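Projects > Kuven > Progress reports
February 7, 2020 | by the Kuven software team
2 min read

Hello again! The new grasp planner is in, and I'm rather pleased with it. We ran 600 picks on the coloured blocks (Platemeo did the logging) and it chose a grasp every time, usually within 200 milliseconds.

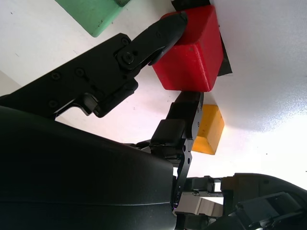 Does the planner still need the old calibration file? Only for the wrist camera offset, and I hope to drop that by October.

Less cheery: 14 picks stalled when Vellano, our motion layer, got a new target halfway through a move. I've got a fix half written. Next up is the Fan simulator, then more blocks.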